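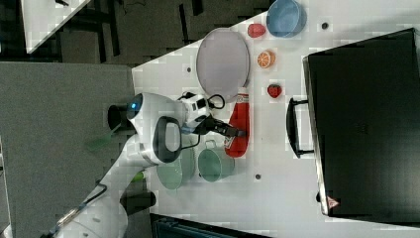

Progress report no. 2, Plillercombe community kitchen and recipe project
5/18/24

Dear Henrike,

You asked for "a page or so, and please no tables," so I'm taking you at your word! I've been putting this off because I wanted to have the oven news first, and the oven news finally came on Thursday, so let's start there.

The second oven is in. It took two visits because the first crew brought the wrong gas fitting (ours is the old size, which I had told them on the phone, twice) and then we had to wait for the inspector. He signed off without any changes. We baked sixteen loaves that same evening just to see how evenly it heats, and the back left corner runs hot, so we've put a strip of tape on the door telling people to turn their pans halfway through. I'd call that a pass.

Classes. The spring round of the cooking course wrapped up last week. We had 19 people sign up and 16 stayed to the end, and two of the three who left did so because their shifts changed, so I've offered them places in the next round. The soup and dumpling nights were the favorites by a mile. The pickling night was, let me be frank, a bit of a mess. I'd planned on two hours and the brine alone took most of one, and we ended up sending people home with jars they had to finish themselves. For the next round I'm splitting it over two evenings.

Asger Vídalín taught four of the sessions and I'd like to have him back. He's very good with people who are nervous about knives. He has asked to be paid per evening instead of per course, and I said yes, as it comes out to the same money for us. I hope that's fine with you. If it isn't, tell me soon, he's already blocked out the dates!

The recipe book. This is the part where I'm behind and I know you'll ask. The plan was to have all the recipes collected by now and hand them to Flitano for layout. What I have is a fat folder, some of it typed and some of it on the backs of envelopes, and a lot of recipes that say things like "flour until it feels right." I've been cooking my way through those at home in the evenings with a scale next to me. It's slow, but I don't see how else to do it, and my family has eaten a great deal of plum cake. Mrs. Þrastardóttir's rye bread took me four tries. The trouble was the pan (hers is much deeper than a normal loaf pan), and once she lent me hers it came out beautifully on the first go.

Flitano can still fit us in if I send everything by the end of June. I think I can do it. If I'm going to miss that, I'll write to you by the middle of the month so it doesn't land on you as a surprise.

Money. You gave us $2,000 for this half of the year. We've spent $910 of it so far, nearly all on the oven hookup and on ingredients for the course. Asger's fee for the spring isn't in that number, he hasn't sent his bill yet. The oven itself came out of last year's money, as we agreed. Ingredients cost more than I'd guessed, mainly butter and eggs, so for the next round I've moved a couple of the baking nights over to bread and flatbreads. The rest is set aside for layout and printing, plus a small cushion in case the dishwasher goes. It has started making a noise.

Two things I need from you:

First, the logo. Drirelen, the print shop, wants it in a bigger size than the one on your letterhead. Could somebody in your office send it to me directly?

Second, the start date for the fall course. I'd like to begin a week later than we wrote in the proposal, so that we don't run into the first week of school. Half of our group has kids and they told me flat out they wouldn't come. It doesn't change the budget or the number of evenings.

You also asked in your last note whether we'd thought about a class for teenagers. We have, a little! There's interest, but I'd want a second adult in the kitchen the whole time and I don't have that person lined up yet. I'd rather get the book out the door first and come back to you on it with something solid.

If you're coming through, come on a Tuesday, that's when the bread group meets and there's always something to take home. Park behind the building, the front lot is being dug up again.

Warm wishes from all of us in the kitchen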